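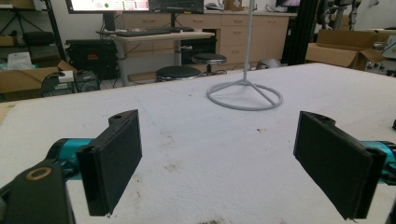 Off-white, felt-like cover on a wide table

Isness Table Felt, off-white
Sold by the yard or as a cut piece

I've been selling table felt out of the Serbridge shop for years and this is the one I keep going back to. I use it at home too - under the good tablecloth at Christmas, under the sewing machine the rest of the year. It's a wool blend, soft on top, with enough weight that it stays where you put it.

The full roll is 72 inches wide, so most dining tables can be done in one piece with no seam down the middle. Measure your table, then add 4 inches all the way around if you want a drop. Tell me the finished size in the order notes and I'll cut it square for you. If you're covering a round table, give me the distance across and please say it's round! I can't tell from one number.

Noreen Moynihan wrote in October to ask if it can be washed. Cool water, by hand, dry it flat. It will shrink a little the first time, so wash it before you trim it. Crumbs and thread come off with a lint brush.

Also comes in Begay (a warm gray) and Wedico, the dark green one. Green is out of stock until 22nd January.

Item 207
Cut pieces can't be returned, but I'm happy to mail you a swatch first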